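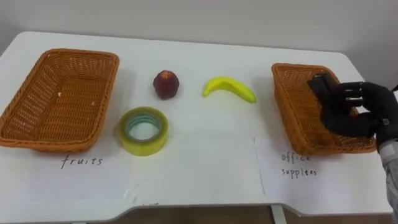 ¿Cuántas cestas hacen falta para ordenar una mesa compartida?
Con dos basta para empezar: una para lo que se come y otra para lo que se usa.

---

Llevo toda la semana con esto en la oficina de Kellamach, en Requena, y tengo que contarlo porque me ha hecho una ilusión tremenda. Abro hilo sobre cestas, carteles a mano y lo bien que sienta saber dónde va cada cosa 🧺

---

Contexto rápido: la mesa común era tierra de nadie. Llegabas a las 9 con un café, buscabas un hueco y apartabas clips, mandarinas, un cargador, tres bolis sin tapa y la grapadora. Todo revuelto, la fruta con los papeles y los papeles con las migas.

---

Deisy Apaza (compañera, santa y autora del primer armario ordenado de esta casa) me dijo que no comprara nada con compartimentos. Que pusiera dos cestas iguales y un folio debajo de cada una. Me pareció poquísimo y le hice caso igualmente, ¡menos mal!

---

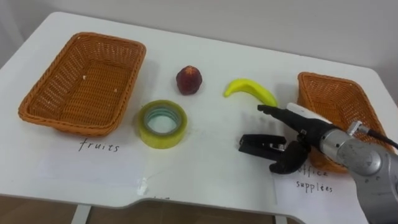
Dos cestas, un folio para cada una y unas cuantas cosas por repartir.

---

Los carteles van en inglés, "fruits" y la parte de oficina, para que los entienda también la gente de Hurstead cuando viene. Escritos a mano, minúsculas, tinta oscura. Pensé en imprimirlos bonitos y plastificarlos y al final me encanta que tengan letra de persona.

---

Detalle que recomiendo muchísimo: el cartel va pegado a la mesa, delante de la cesta. Antes los pegaba en el propio cesto y en cuanto alguien lo giraba se quedaba el nombre mirando a la pared. Ahora te llevas la cesta a lavar y el sitio te sigue diciendo cuál era.

---

Las cestas son trenzadas, de un naranja tostado que alegra muchísimo sobre la mesa blanca. Bajitas y abiertas, y eso se nota: ves lo que hay desde tu silla. En un cajón hondo la fruta de abajo se olvida hasta que huele, y de eso aquí sabemos bastante 😅

---

Ahora la parte que más me gusta, repartir. Primero lo saco TODO a la mesa, entre las dos cestas, y voy una cosa cada vez. Nada de coger puñados, que con los puñados siempre se cuela un sacapuntas entre las ciruelas. Plátano, a la izquierda. Cinta de embalar, a la derecha. Y así hasta que el centro se queda despejado, un gustazo.

---
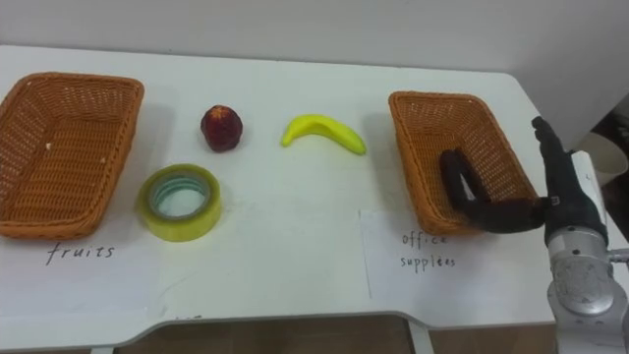
¿La cinta de embalar cuenta como material de oficina?
En nuestra mesa va con el material de oficina, junto a las tijeras y la grapadora, para tenerla a mano cuando toca cerrar cajas.

---

Esto de la cinta dio para un debate precioso a la hora de comer. Ignacio Iglesias defendía que su sitio es el almacén, con las cajas. Yo digo que si la usas en la mesa, vive en la mesa. Hemos quedado en un rollo en cada sitio y tan amigos.

---

Me preguntabais por el gasto, así que lo busco: el vale de Ider era para 6 cestas y nos han sobrado cuatro, que ya tienen pretendientes en la cocina. Los folios salieron de la impresora y el rotulador ya rodaba por ahí. Baratísimo para lo contenta que estoy.

---

Cosas que he aprendido por el camino:

- Nombres cortos en los carteles. Una o dos palabras y grandes.
- Las dos cestas separadas, cada una en su extremo. Cuando estaban juntas la gente dejaba las cosas en la que pillaba más cerca.
- Dejar libre el centro de la mesa para trabajar.
- Repasar el fondo de la cesta de la fruta de vez en cuando, que el trenzado se queda con cualquier miguita.

---

Lo del trenzado va en serio – un cepillo de dientes viejo y agua templada, y a secar boca abajo antes de volver a meter nada. Se tarda lo mismo que en hacer un té. Me he apuntado hacerlo los días que llega la fruta nueva, que es cuando la cesta está más vacía.

---

Con la fruta redonda también voy con cuidado: la dejo apoyada, nada de soltarla desde arriba, que luego salen los golpes al día siguiente. Y los plátanos los pongo

---

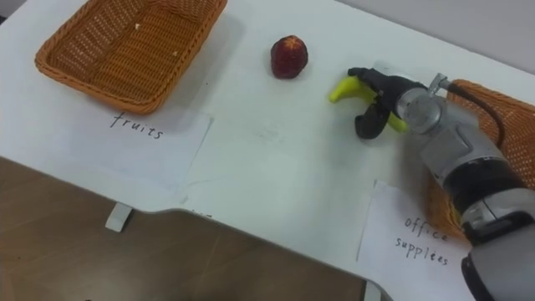
los últimos, encima de lo demás, que así no se aplastan y además son lo primero que desaparece. El resto de la fruta dura más si nadie tiene que rebuscar para llegar a ellos.

---

¿Próximo paso? Una tercera cesta para cables, que sigo encontrándomelos por todas partes. Deisy dice que espere a julio y vea si las dos primeras aguantan. Yo ya tengo escrito el cartel, para qué os voy a mentir 🙈

---

Si tenéis una mesa común en el trabajo, contadme cómo la repartís. Me interesan sobre todo los casos raros: ¿dónde metéis las pilas?, ¿y los sobres de azúcar? Leo todas las respuestas esta tarde, con un melocotón al lado.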